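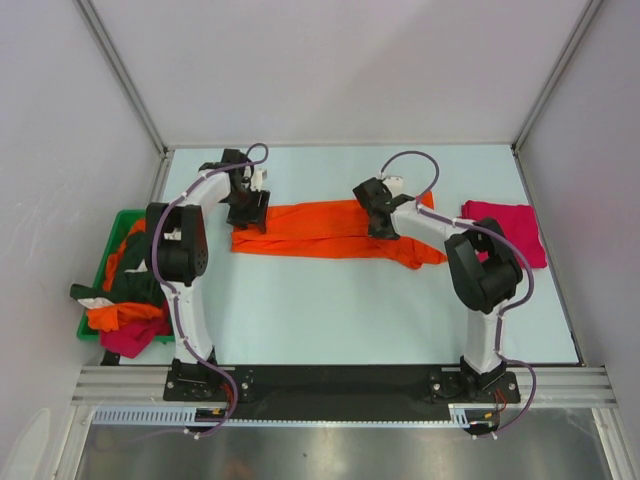 Plurnico three-sided cloth bench
Category: Benches and work surfaces > Textile handling
Supplier: Rakorent
Availability: Hire or purchase
Configuration: Work surface, back wall, left wall, right wall, open front
Enclosed height: 519 mm from surface to top of wall panels
Assembled mass: 37 kg, excluding stand

Overview
The Plurnico is a rectangular work surface walled on three sides, intended for spreading, folding and sorting small textiles. The front is left open for access. The pale surface and plain light grey walls give a neutral background, so coloured cloth is easy to pick out and fold lines can be checked from the front or from above.

The bench suits single pieces up to hand towel size, worked flat or in a lengthwise fold, with finished pieces set down beside the one in progress. It is not suitable for bed linen. Customers handling sheets or doona covers should look at the Jivance long table, which has no side walls.

Work surface
The surface is a rigid panel in a pale bluish-white with a low-sheen finish. Light cotton will slide across it without dragging. Very light synthetics can move when a neighbouring piece is pulled, and for these we supply the grip mat listed under accessories. The mat lies on top of the surface and needs no fixing.

Metal edging runs along both sides of the surface. The edging is narrow and can be wiped clean with the panel in place. Check it for burrs if the bench has been moved or stacked, particularly at the front corners where it is most often knocked. A burr that catches knitted fabric should be dressed with a fine file before the bench goes back into use.

Walls and corner posts
The walls are plain on the inner face, with no shelves, hooks or printed markings. A slim metal post closes each rear corner, where the side wall meets the back wall. The posts take the panel fixings from the outer side, so there is nothing on the working side for a loose thread to snag on.

Do not tape labels to the inner faces. Adhesive lifts the finish, and marked panels are charged at replacement cost on return from hire. Labels may be fixed to the outer faces.

Lighting
No lamp is supplied. Overhead room lighting is adequate for most folding and sorting. Under a single strong source the walls will throw shadow onto each other, and this can make shallow creases harder to judge. A wide diffused source above the open front is preferred. For colour matching, position the bench away from windows -- the grey panels pick up a cast in late afternoon light.

Cloths
Loose cloths for setting up and practice are sold separately. Bright orange and crimson are the stock colours, and both stand out clearly against the surface. They arrive unhemmed and should be washed once before use. Expect some colour loss from the crimson in the first wash; keep it apart from the orange.

Assembly
1. Set the surface on a level bench or on the Rakorent stand.
2. Stand the back wall in place and fit both corner posts finger-tight.
3. Fit the left and right walls to the posts.
4. Square the corners, then tighten all fixings with the 7 mm spanner supplied.
5. Wipe the surface and inner faces before laying out any fabric.

Two people are needed to lift the assembled unit. Do not lift by the walls or the posts.

Cleaning
Use a damp cloth and mild detergent. No solvents, no abrasive pads. Lint collects along the rear join and is best removed with a soft brush or a narrow vacuum nozzle. Dye transfer should be wiped off promptly, as it becomes harder to shift once dry.

Accessories and spares
Grip mat, cut to surface
Corner post, left or right
Side edging strip, per length
Wall panel, back or side
Practice cloth, orange or crimson
Hrytsenko fixed-height stand

Hire terms
Minimum hire is 26 days. Delivery is to the ground floor only; assembly on site can be arranged at extra charge. Benches are inspected on return, with attention to the edging and inner wall faces. Orders for December should be placed early -- stock is limited over the summer shutdown.

Technical enquiries: Corina Rüegg, Rakorent hire desk. Quote the number on the underside of the work surface when ordering spares.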